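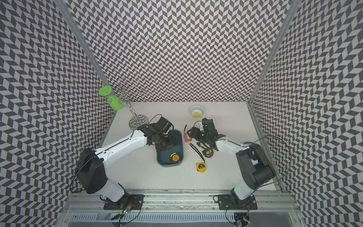 Hi Gunhild,

You asked how the two-arm cell is coming along and what the maintenance money has been buying. Mostly screws and cable ties so far! The cell has logged 1259 cycles since the grant came through, and 43 of those stopped early with a fault. I went through every one of them with Snædís, and nearly all trace back to wrist cables or to fingers that had drifted out of line.

So we changed how we look after it. Every morning one of us checks the finger screws, wipes the camera lenses and runs both arms through their range by hand before the power goes on.
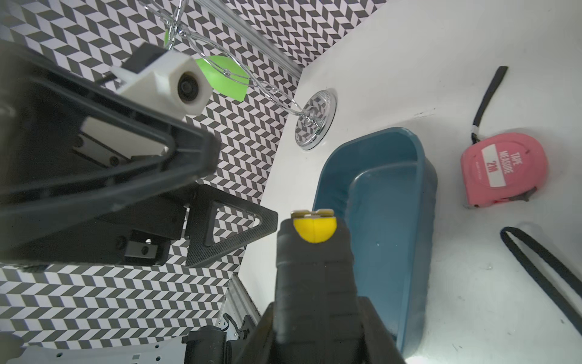
Emotus Progress Letters, no. 24, p. 2

The sorting job is still tape measures into the teal tub, and I'm glad we stuck with it. They come in different sizes and the wrist straps are a pain, which makes them a good workout for the grippers (and for me). Snædís wants to bring in softer straps. I'd like to leave them alone until the fault numbers settle. 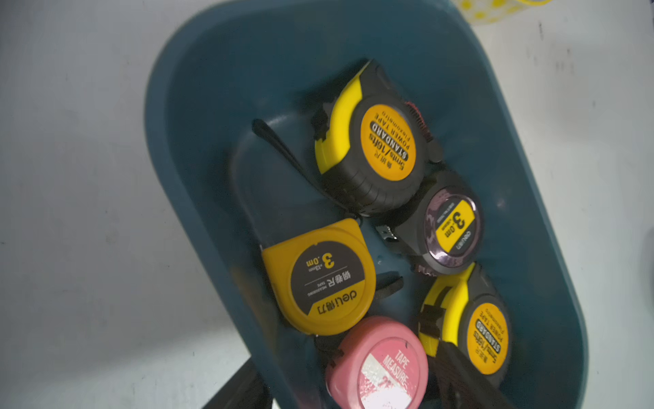
We also rewrote the homing routine, so a restart no longer means getting out the laptop and two people. I can do it alone with a coffee in one hand. The written procedure is in the Drilluvari folder, and Oluf has already tried it cold and sent me a page of corrections, most of them fair.

Dalsgaard, Saturday, June 29, 2024

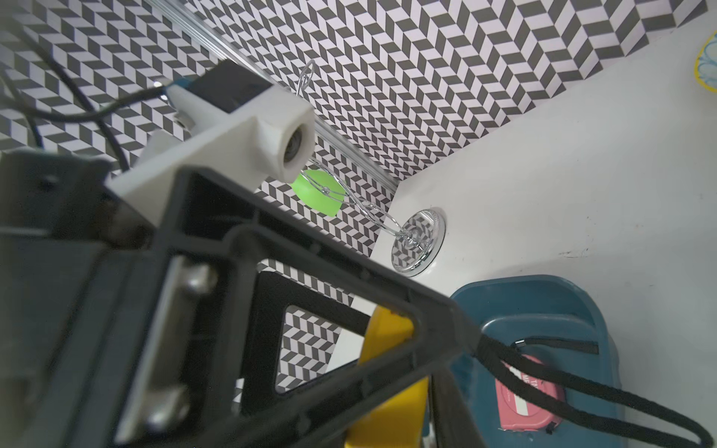

Dalsgaard, November

Adding to the summer letter above before it goes in the binder. The cable route along the camera brackets is what I check first now, and I've asked for a spare bracket for each wrist. Still open: a second set of fingers, and your okay on the spares budget. Call me whenever, I'm at the bench most afternoons.

Valdemar Hafstein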